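Week 2 notes: scoring a grasp by how it's held
Reading time: 2 min

Okay, quick recap of what I rambled through, for anyone who missed it. The Donovik planner ranks grasps by contact area, and I reckon that's the wrong favourite for bottles. A squishy plastic wall gives you heaps of contact and not much support.
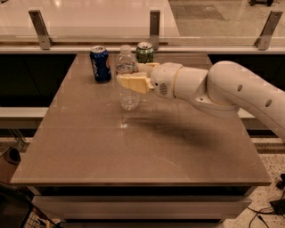

So our method adds a stiffness term -- basically a bonus for holding up near the cap, where the plastic doesn't cave in. We ran 60 trials per condition on the grey-brown table at Bolbridge, and the success rate with the bonus was 74 per cent.

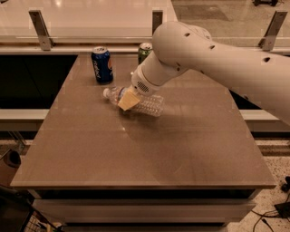
Pose matters too! A bottle on its side has a totally different set of reachable grasps from an upright one, so please don't pool the two in your write-up (I did in January, and Hefin Phillips made me redo the lot).

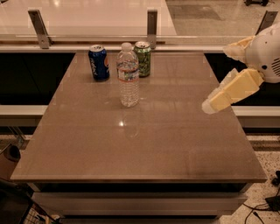

For your own analysis, keep the neighbouring objects in the model. Clearance gets its own colour in the Prothero plots -- have a play with the weights before the tute.

3 comments · 20 shares
Contact: Hefin Phillips, Ganon Lab | Back to top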